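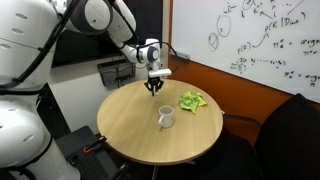
Projects / Karabulut / tabletop / README

February, by Slamet Tambunan

Hello, and thank you for opening the README before running the scripts. Karabulut is the small planning and control package we use at Testberg for slow, careful work over a table top: reaching, hovering, closing on a handle, backing away again. It sits on top of Clondar (our motion server, which does the hard real-time part and lives in its own repository) and it takes its object poses from Prudus, the perception node. If you have never touched either of those, please start with their own notes and come back here afterwards, as I've not tried to repeat everything and I would only get it slightly wrong if I did.

The package began as a handful of scripts for the mug and cloth task and has grown a bit since then, in the way these things do. You will still find the words "mug" and "cloth" in places where a more general name would be kinder, for example in `mug_goal.yaml`, which will happily take any object with a handle. I keep meaning to rename it, and every time I start I find another launch file that depends on the old name.

What you get:

- `reach_planner`, which turns an object pose into a list of approach poses and scores them
- `hover_control`, which holds the gripper above a point on the table and makes small corrections
- `table_fit`, which finds the table plane and its edge (round tables only, I'm afraid)
- `replay`, which plays a recorded log back through the planner without moving anything

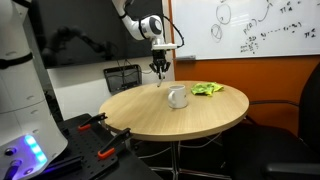 Planning and approach

The planner works in the table frame, with z pointing up out of the wood and the origin at the centre of the fitted circle. For each object it samples 200 candidate approach poses, throws away those the arm can't reach or that would bring the wrist too close to the table, and ranks whatever remains. A mug standing upright with its handle showing is the easy case. The handle direction comes from Prudus as a single angle, and you can weight it more or less strongly with `handle_weight`. I like a fairly high value, but people who mostly pick by the rim will want to bring it right down.

Cloth is another story altogether. A crumpled cloth has no pose worth speaking of, so Prudus sends a height map with a mask, and the planner treats the whole heap as something to stay clear of unless you name it as the target. If you do name it, the planner goes for the highest fold and hopes for the best, and you are very welcome to send me something cleverer.

The default settings are these:

`max_speed: 105` (millimetres per second, at the tool)
`plan_timeout: 700` (milliseconds)
`retries: 3`

Please leave the speed alone until you've watched a whole run at the default. The timeout is generous on a desktop and a little mean on a laptop, so if you see "no plan in time" again and again, raise it before you go looking for anything more exciting. After the last retry the node goes back to its hover pose and waits for you to tell it what to do. It won't try a different object of its own accord, although we have been asked for that a few times.

Hovering

`hover_control` is the part I'm fondest of, and also the part with the most open issues. It takes a point on the table and a height, brings the tool in from above, and then holds there with the fingers pointing down. You can ask for the fingers open or closed while it waits. Open is the default, and the height you give is measured to the fingertips in that state. If you hover with them closed, set `tip_offset` for your own gripper, or you will be a few millimetres out and wonder why, as I did for most of an afternoon. 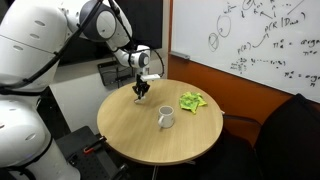 Gripper open in a low hover, with the mug and the cloth on the table.

The controller listens for new object poses all the time it is hovering. If the target shifts by less than `deadband` it stays put, and if it shifts by more, it lifts first and then plans afresh. The lift can look fussy when you are standing beside it, but please don't take it out. Sliding sideways at low height works beautifully right up to the moment there is a handle in the way.

Getting started

Build Clondar first, then this package, then source your workspace. Run `check_setup` before anything else. It compares the camera calibration with the table fit and grumbles if the two disagree. A grumble nearly always means the table has been nudged, and running `table_fit` once more puts it right.

After that, try `replay` with the log in `samples/`, and have a look at the ranked poses in the viewer. When they look sensible to you, start `hover_control` with a nice tall height and work your way down.

Known problems

The table fit gets confused when a chair arm comes near the rim, and may give you a circle that is a touch too large. Shiny glazes leave holes in the depth image, which Prudus fills in, usually well enough. The planner knows nothing of cables on the outside of the arm, so a pose it thinks is lovely may still pull one tight. Keep a hand by the stop button and add the bad wrist angles to `forbidden.yaml`.

Bug reports are always welcome, and a log attached to one is more welcome still. Please send small patches straight to me. For bigger ones, open an issue first so that we can talk it over before you've spent your week on it.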